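26
SHARES
5 Comments

4.2 Kitchen tasks in simulation

We were excited to find how much of an ordinary kitchen chore now fits inside a simulator. Stutus, our two-armed test setup, gives a policy two five-fingered hands, a counter, and a small set of everyday items, and then asks for something any ten-year-old could do: move the food between the plate and the pan. The layout follows Kartha's earlier Plakosska tasks, with one big change. Those used simple grippers, and we wanted fingers!

Fingers make the problem harder and far more interesting. A sausage is round, it rolls, and a hand reaching for it hides a good part of it from the head camera (Figure 3). The policy has to keep a sense of where the food is while its own hand is in the way.

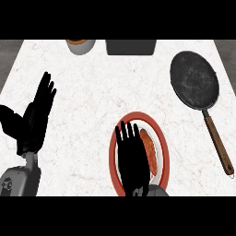
Figure 3. Simulated counter with both hands, a sausage on a red-rimmed plate, and a frying pan to the right.

Each policy was trained on up to 2,000 demonstrations and tested on 13 layouts it had never met. The Jivard baseline did well on reaching and poorly on grasping; most of its failures came in the last stretch, when the fingers closed too early and pushed the sausage toward the rim. Adding a short memory of past views helped a great deal, and we were delighted to see the policy back off and try again without being trained to do so.

Can a machine cook breakfast yet? No, and heat, grease and soft food are all missing from our tests. Moving food across a counter is a real chore all the same, and we think it is close. Section 4.3 repeats the test with the Mudaliar hand model, which has stiffer fingertips.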